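Telow parcel sorting demo, open day review
May 8, 2020

I went to the open day at the Telow showroom to see their two-armed sorting robot before deciding if we should ask for a trial. Visits were kept to 20 minutes a group, with 14 of us in mine, so you had to be quick with questions.

The job is a simple one. Parcels come along a belt, the robot lifts one, and it goes to a scanning station with a pad and a tall column. We send out a lot of soft mailer bags, and those are what I wanted to see handled. Boxes are easy. Bags fold and slip, and the label ends up in a crease.

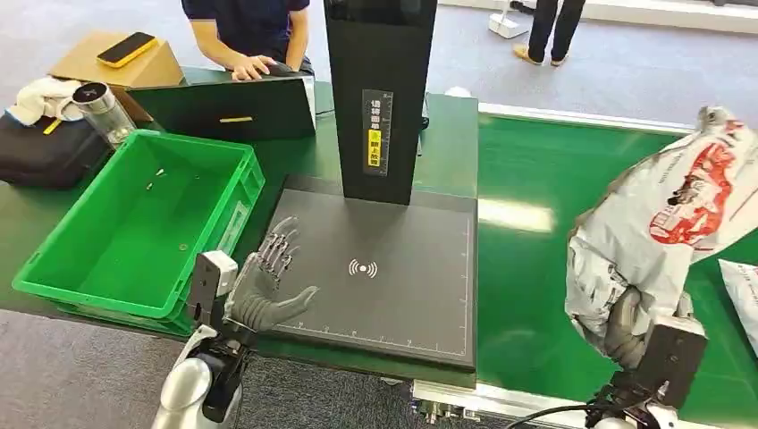
Grip was better than I expected. The fingers bunch the plastic up quite hard, so I would not send anything fragile through it without padding. It is slower than a person -- our packers would beat it easily -- but the movement is steady and the arms are quiet enough to talk over.

The staff said the unit had handled 2,803 parcels during April. I asked how many needed a second go at the scanner and did not get a clear answer. Set-up by their partner Devard takes 5 days, and training is extra.

Worth a visit if you ship bags. I would want to see it with our own parcels before paying for anything. Four stars for the demo, three for the price list.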